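Section 4: Your first fires

Congratulations on getting this far! Your Nalix 28 is in its place, the flue has been connected and signed off by your installer, and I expect you are itching to strike a match. Please give this section a quiet read first. A new stove needs a gentle start, and the first few fires do more for its long life than anything you will do to it afterwards.

Before you begin

Check that your installer has filled in the commissioning sheet at the back of this manual and has left you the flue data plate number. If either is missing, please don't light the stove — telephone whoever fitted it and ask them to come back and finish the paperwork. You will also need a working carbon monoxide alarm in the same room, fitted where its own instructions say it should go.

Take everything out of the firebox. The door handle tool, the gloves, the spare rope and the little tin of touch-up paint are all packed in there at the Gilville works, and every September we get a call from somebody who has found the gloves the hard way.

Curing the paint

The paint on the body is dry when it reaches you, but it only hardens properly with heat. You will need three small fires, with the stove left to go completely cold between each one.

1. Open a window or two and, if you can, keep children, pets and anyone with a weak chest out of the room. The paint will smell and there may be a light haze. Both are quite normal and will pass.

2. Pull the air lever fully out towards you. Open the flue damper if your model has one.

3. Lay two small split logs on the grate, side by side, with a hand's width between them. Build a little stack of dry kindling across the top, crossways, and tuck one natural firelighter into the middle of it.

4. Light the firelighter and leave the door resting on its catch, open by a finger's width. Stay with the stove all the while the door is like this.

5. When the kindling has caught well, close the door. Leave the air lever where it is until the logs are burning along their length, then push it in to the halfway mark.

6. Let the fire burn for 90 minutes, adding one small log only if it looks like going out. Then let it die down by itself.

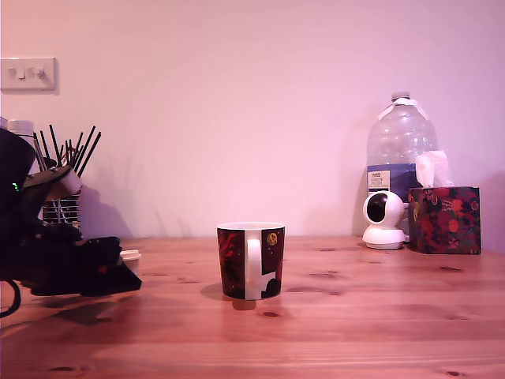
Mug on a pine table.

7. Once the stove is cold, repeat steps 2 to 6. The third fire can be a bit livelier, with the air lever left a little further out, and by the end of it the smell should have gone.

CAUTION: Do not touch, wipe or stand anything on the painted surfaces during these three fires. The paint goes soft before it goes hard, and a fingerprint left in it will be there for good.

CAUTION: Never use petrol, paraffin, barbecue fluid or anything of that sort to light or liven up the fire.

Note: You may hear ticking and the odd creak as the steel warms and cools. Loud bangs are another matter, so if you hear one, let the fire go out and ring us.

Checking the door rope

The rope seal settles in during the first fires and the door can feel slack afterwards. With the stove cold, shut the door on a strip of paper and give it a gentle tug. If the paper slides out easily, turn the hinge screw a quarter turn clockwise and try again. Do this on all four sides. Please go gently with the screw, as a door pinched too tight will wear the rope out in a single winter.

Replacement rope is part number 882 and comes with its own small tube of glue. The Bikeck rope supplied with our older Pereyra stoves is thicker and will stop the door from closing, so don't be tempted by a length left over in the shed.

If you get stuck

Abelardo Cáceres and Octavio Fuentealba look after the helpline between them, and either one will happily talk you through a first lighting while you kneel on the hearth with the phone. Have your serial number handy, which you will find on the plate behind the ash drawer.

Section revised Tuesday, October 31, 2023. Day-to-day lighting and refuelling are covered in Section 5.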